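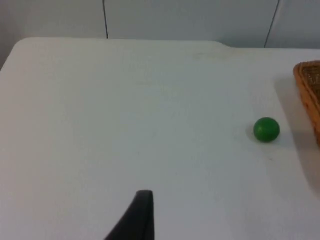
Tainá Barros thinks the gripper never lost the ball at all, and that the arm stopped because the controller had stopped hearing from the force sensor. I said no way at first. By lunch I'd come round to her side completely, and it's a lovely fault, so I'm writing it up properly.

Notebook > Arm 2 > Faults and stops

Last updated: Tuesday, 4:40 p.m.

Task was the green ball into the wicker basket, same program as all month. Stops came on the approach, fingers still open, well before contact. Message every time: "grip lost." Which makes no sense with nothing in the grip! That should have tipped me off sooner.

Ran 40 cycles with the cable as it was. 8 stops, all with the wrist turned toward the basket side. Ran 16 more with the wrist held straight and the path changed to suit: zero stops. Then I powered down, locked out, and opened the wrist cover. The sensor lead had been rubbing on the inside of the clamp and the jacket was worn right through on one side. You could see copper. Beautiful, in a horrible way.

So the reading drops to zero when the lead flexes, and the Cundeck controller takes zero as a lost grip whether or not it was holding anything. Counter says 1,775 cycles since the clamp went on.

The part I like less: after a stop, the arm went back to home by itself as soon as the reading returned. Slowly, but it moved, and I had my hand on the table the second time. No harm done. Auto return is now OFF and stays off until we've talked about it. Please don't switch it back on to save time.

To do
- new lead (Irnov, ordered)
- file the clamp edge, add sleeve
- separate message for "no signal"
- check Arm 1, same clamp

Comments

Uwe Diekmann: Arm 1 checked. Jacket is scuffed, not through. Sleeved it anyway.

Isabelle Morin: Can we make it wait for the reset button after any stop, whatever the cause? I'd vote for that over a new message.

Young-sook Yoon: Keep the old lead for me please, I want to put it on the meter and flex it.

Fletcher Baxter: It's in the tray by the scope, tagged. Isabelle, yes, doing both!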